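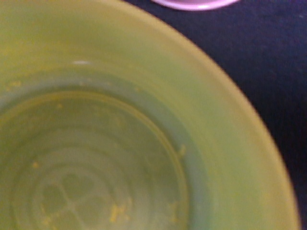

Yellow-green bowl, close up

How much gravel for a side path, and do I need a sub-base?

Posted by Carola Petersen in Paths and Driveways

We have a strip down the side of the house that turns to mud every winter. It is 17 metres long and a bit over a metre wide, on clay, with a slight fall towards the back garden. I want to put gravel down in February before it gets walked on too much.

The yard in Hosthorpe sells by the bulk bag and says one bag will do it. My neighbour says I need three and a layer of hardcore first. It only has to take feet, a wheelbarrow and the bins. Access is through a narrow gate, so whatever comes has to be barrowed from the front.

Also, is 10 mm or 20 mm better? The dog uses this path as well.

Rostyslav Zhuravel

Work it out by volume. Length times width times depth, all in metres. For you that is 17 x 1.1 x 0.05, which comes to 0.94 cubic metres for 50 mm of gravel. Gravel weighs around 1.6 tonnes a cubic metre, so you want about a tonne and a half. A bulk bag is usually sold as 850 kg or so, which makes it two bags with a little left over. One bag will leave you seeing the membrane by the summer. 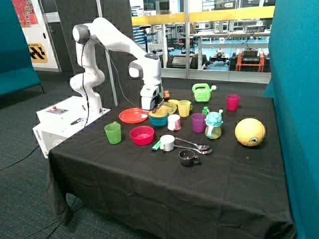
On clay I would put a sub-base in. Dig out 125 mm, lay a woven membrane, then 75 mm of MOT Type 1 compacted in two passes with a hired plate. Put another membrane over that if you like, though plenty of people leave it out. Gravel goes on top. You will need edging, either treated boards or concrete, or the stones end up in the border.

The Type 1 comes to 1.4 cubic metres, and it packs down, so order three tonnes. That is a lot of barrowing. Ask if they will tip it loose, as it is cheaper than bags.

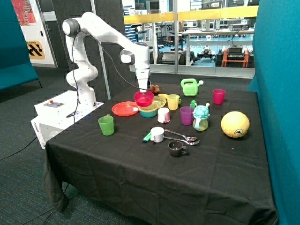

Robot arm over the bowls and plates

Go for 10 mm. 20 mm is fine for a drive, but it is hard on a dog's feet and the barrow wheel sinks in it. Check that the finished level is at least 150 mm below your damp course before you dig anything.

Bastien Charpentier

just get the 2 bags and some weed fabric. did mine straight on the soil 5 years ago and its ok, bit soft by the tap

Wiebke Hellwig

I agree with Rostyslav on depth. I did a similar path last year and these are the things I would sort out before the lorry comes.

1. Ring and ask if the crane can reach over your wall. Ours could, and it saved us 19 barrow loads on the first bag alone.

2. Put boards or an old sheet down where the bags will stand. Wet gravel stains block paving.

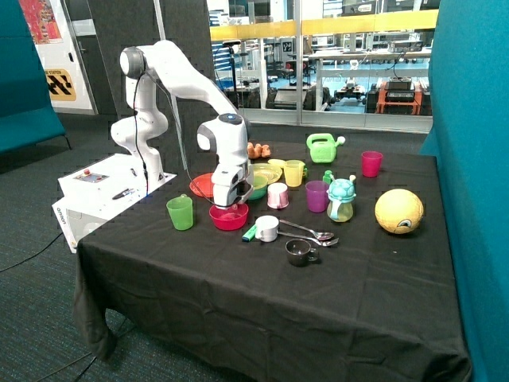 3. Ask for angular gravel. Pea shingle rolls about underfoot and never settles.

4. Keep a few buckets back for topping up. The next load may be a different colour.

Carola Petersen

Thanks all. I have measured down from the damp course and there is room, so I will do the sub-base and order the 10 mm. The yard has said they can tip the Type 1 on the drive before 9 am.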